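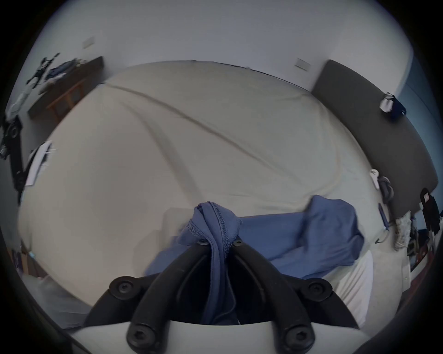
Skutance Opens Its Cloth Handling Planner to Outside Teams
September 2022
By Gifty Sulemana

Skutance is very happy to share the first public release of Clitmont, our planning software for robots that handle clothes and other soft things. It has been a long road to get here, and we are grateful to everyone who wrote to us along the way!

Clitmont looks at a garment, suggests where to take hold of it, and plans the next move from there. The release comes with 2,644 recorded demonstrations made with hand-held grippers, along with the tools we use to sort and replay them.

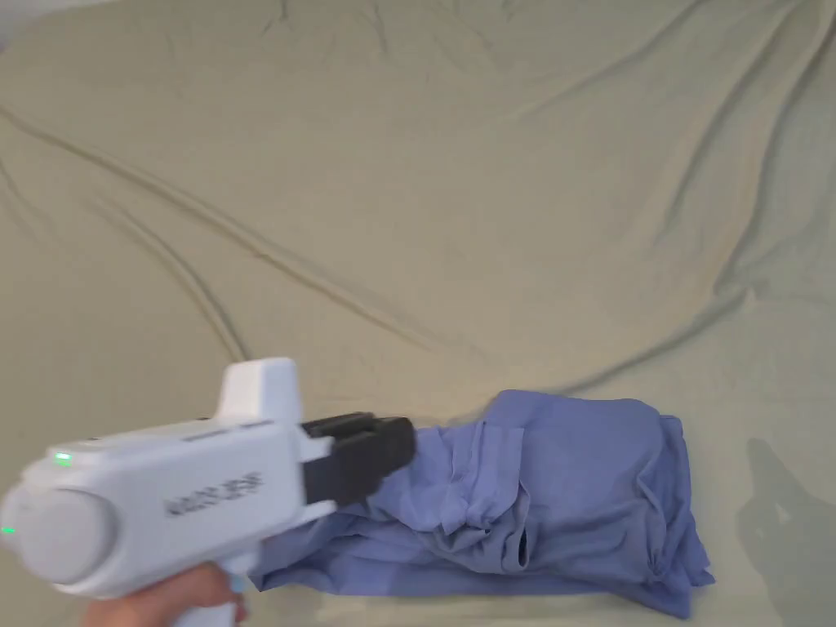

Release No. 20

"A shirt on a bed hardly ever looks the same way twice," said Nidia Huanca, who leads the planning work. "We wanted software that takes a fresh look after every grasp and is willing to change its mind."

The new version also lets teams line up head and gripper views on one timeline, something our early users have been asking for since March,

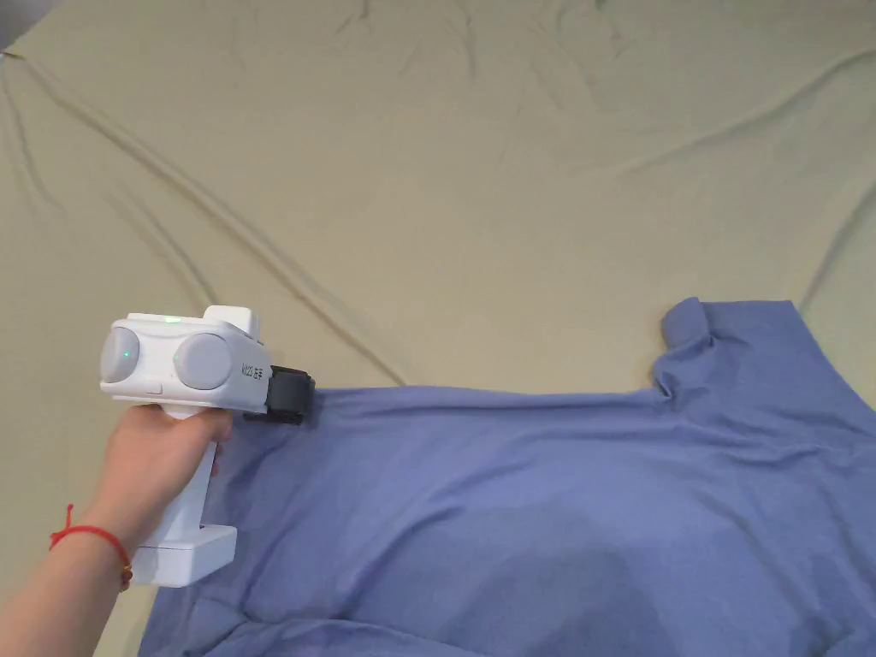 and it lets them mark each grasp by hand if they prefer. Teams wishing to try it can write to Zulkifli Lau at our Jallside office.

Recent releases
Dehghan Viewer Adds Side-by-Side Replay
Suryani Subramaniam Joins Skutance
Notes From Our Spring Open House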